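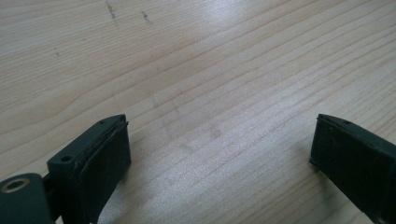

Home Papers Authors Contact

4.2 Comparison of finger pads

We compared 2 hand-held grippers, the Alport and the Ruppert, over 400 grasps on a bare tabletop. Both used the same camera and controller. The Ruppert missed 37 grasps, most of them on thin, flat parts.

Figure 4. Gripper fingers apart over a wooden surface, with glare on the wood beyond them.

Glare was a problem for both tools – the tracker often lost the edges of pale parts. Dimming the overhead light helped the Alport more.

Related papers
Mallet, F. Pad wear in the Flulline gripper
Kleinschmidt, H. Camera placement on Gukenia arms

Last updated August 2019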